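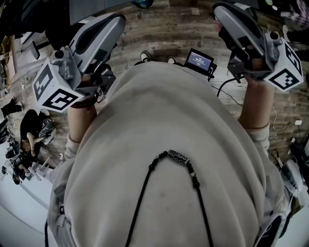
## Chapter 4: Rules for hand-held gripper work

*Draft by Dineo Nkuna, checked by Ruan Nel*

Read before the practical. Short chapter, 16 pages, most of it tables.

What you need to know by the end:

- who may hold a pair of grippers, and for how long
- marker cubes: keep them clean, keep sleeves off them
- cables on the floor. Route them, tape them, or stop work
- necklaces, cords, hoods. See 4.2, the Pramska site rule is stricter then ours

Start with the floor. Most of the reports we read from Rorkoton began with a cable and a foot, and the rule there is two lines long. Learn it first, the rest folows.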